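Collecting grasps in the bathroom rooms

For the Gustura project I spent most of September in simulation, driving the gripper by hand and saving every attempt. We have now 1,332 examples, and 300 of them come from the bathroom rooms. I find these the hardest. The objects are strange — stones next to a toilet and a bar of soap — and the shadows fall across the white surface in big grey patches.

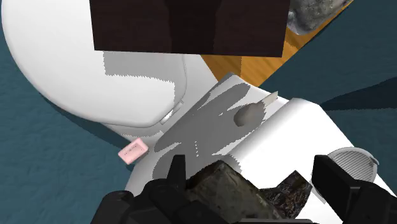
What I keep and what I throw away

I removed 168 attempts from the set, mostly because my hand was too quick on the controls. The failed grasps stay, with their own label. On Saturday I will start again with the kitchens, and I hope for some 102 more.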